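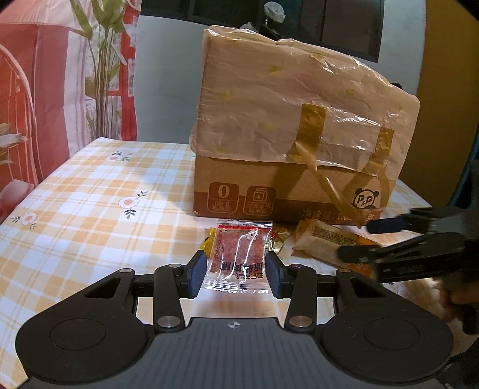
Open afternoon at Flerkodley shows how packing is taught to robots

Visitors to the Flerkodley workshop could try last month the tool with which the Arico project collects its examples of packing work. The open afternoon began at 2 and was the first one since the project moved into the building in January.

Arico is a small project which wants to make robots better at handling light food packets. Boxes and bottles are already handled well by machines in many factories, but a soft packet changes its form when you press it, and it is often thin and slippery. The project is run together with the firm Tichý, which makes the grippers, and with the workshop, which gives the rooms and the tables.

The main demonstration was done at a table with a checked, flowered cloth. Small snacks in their wrappers lay there by a cardboard carton, and the task was to take them one after another and put them in the carton. No robot did this. A person holds one gripper in each hand, closes the fingers around a packet, lifts it and lets it go over the carton. The movement is recorded and later it is used to train a robot arm, which has the same kind of fingers.

Dela Gbeho, who leads the recording work in Arico, made the first demonstration herself and after that she gave the grippers to the public. She explained that the small transparent sachets are the hardest things on her list. "The film is shining and the camera sees mostly the light on it," she said. "Also for a person it is not so easy. You must come with one finger on each side and close slowly. If you close fast, the packet jumps away."

Several guests found this out quickly. A retired baker from the next street needed many attempts for his first sachet, and then he did the following ones without a mistake. Children were in general faster than their parents, perhaps because they were not afraid to push the packet a little before taking it. Mrs Gbeho said that such small pushes are welcome in the recordings, and that a robot which has only seen perfect grasps does not know what to do when a packet lies badly.

The finger pads were also a subject of questions. They are dark blue and can be changed in a minute. Tichý had brought a tray with older pads, so that people could feel the difference between the soft and the hard ones. The hard pads were used in the first months of the project, but thin packets slipped out of them too often. The soft ones hold better and they wear out faster. A person from the firm said that a new mixture will be tested in spring.

Until now the project has 799 recordings of the packing task which were checked and accepted. They were made by 6 people, all of them living near the workshop and paid by the hour. Each of them works at a different table with different things on it, and nobody is told to clear the room first. Patterned cloths, curtains and plastic bags are part of the recordings too. A visitor asked if this does not disturb the robot. The answer was that a robot in a real kitchen or shop will meet the same, and it is better that it meets it early.

In the second room there was a short film of the robot arm which had learned from these recordings. In the film it packs sweets and biscuits calmly, but with a flat sachet it fails two times and succeeds on the third. The film was shown without cuts. Some people in the public laughed at the second failure, and then they clapped when the sachet finally went in. The arm itself was not present, as it is at this time in the laboratory of Drultance, a partner of the project, where its wrist is being repaired.

There was also some criticism. One guest, who worked many years in a packing hall, wanted to know what will happen with the jobs there. Mrs Gbeho answered that the arm is at present much slower than a trained worker and that the project does not have a customer from a packing hall. It is thinking first of small shops and of people who have difficulties with their hands. The guest said she would come again in a year and ask the same question, and she was invited to do so.

The doors closed at 6 in the evening, one hour later than planned, because there was still a queue for the grippers. The recordings made by visitors will not be used for training. They were deleted on the same evening, as was written on the paper at the entrance.

Another open afternoon is planned before the summer. The workshop will then show folding of cloth, and if the repair goes well, also the robot arm. Entrance is free, but groups and school classes are asked to write to Flerkodley before they come.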